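サッカー観戦の日の台所メモ(急ぎで更新)

代表戦とかクラブの試合とか、うちは見る人が集まるので台所がすぐ戦場になる。前に書いたやつが古くなったので、ざっと書き直し。順番は適当。

■キックオフ前
揚げ物は前半が始まる前に一度目を揚げておく。二度揚げはハーフタイム。15分しかないので油は前半40分くらいから弱火で温めなおし。火のそばを離れないこと、PKになっても離れない。点が入りそうなときは火を止めてから見に行く。

枝豆は塩ゆでして、ざるに広げてうちわ。水にとらない。水っぽくなる。

氷は前の晩に袋へ移しておく。製氷皿のままだと当日足りない。8月の試合は特に。

■ハーフタイム
・トイレが混むので、台所の人は先に行く
・おにぎりは小さめ、具は2種類まで。迷う人が出ると渋滞
・汁物は出さない。後半に必ず誰かこぼす
・取り皿は最初から多めに積んどく

■ユニフォームの汚れ
ケチャップとカレーが二大敵。こすらない。裏から水をあてて、食器用洗剤をちょんちょん、30分おいてから普通に洗濯。背番号のプリントは裏返してネット。乾燥機は絶対だめ、番号がひび割れる。アイロンもあて布なしはやめたほうがいい。うちはLisilerのタオルをあて布にしてる、薄くて丁度いいだけで別に何でもいいです。

泥がついたソックスは乾かしてから叩く。濡れたまま洗濯機に入れると全部茶色くなる。子どもの練習着もおなじ。

■すね当ての臭い
ぬるま湯に重曹ひとさじ、つけ置き、陰干し。新聞紙をくるんで靴の中にも。Noeline Quinlanさんからメールで「お茶がらを干して靴下に詰めるといい」と教わったのでやってみた。効く。ただし完全に乾いてないとカビるるので注意。

■延長になったら
これが一番困る。食べるものがなくなる。冷凍うどんを人数分おいておくと助かる。レンジで温めて、めんつゆとバター。以上。包丁いらない。

ポップコーンは鍋でやるなら、ふたを少しずらす。蒸気がこもるとしける。塩は熱いうち。

残った唐揚げは、紙の上で冷ましてから冷蔵庫。熱いまま密閉するとべちゃっとなる。翌朝トースターで、アルミを途中ではずす。 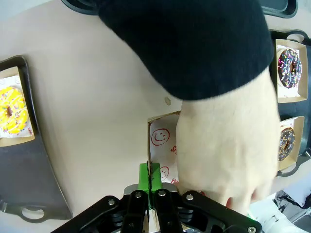
■片付け
試合が終わってすぐやらないと、感想戦が始まって誰も動かない。負けた日はもっと動かない。なので笛が鳴ったらまずゴミ袋を2枚、居間の真ん中に置く。燃えるゴミと缶。置くだけで半分くらいは勝手に入る。

油のついた紙は折りたたんで、鍋の油をふくのに使ってから捨てる。
油は固めるタイプの粉か、牛乳パックに古布。冷めてから。

ソファのビールは、まず乾いた布で押す。押すだけ。それから水拭き、もう一度乾拭き。臭いが残ったら重曹をふって朝まで放置、掃除機で吸う。

■質問のお返事
木曜にZihan Baiさんから、夜中の試合のときの音について。床に座布団、いすの足に古靴下。あとテレビの低音を下げる設定がたいていあるので説明書を見てください。拍手は手袋で、というのもやったけど盛り上がらないのでやめました。

買い出しの目安も聞かれたので。前回は大人と子どもあわせた人数で、飲み物ぬき3288円。その前が3175円。鶏肉が高い。もやしでかさ増しの話は次に書きます。

次の試合までに換気扇のフィルターを替えること(自分用)。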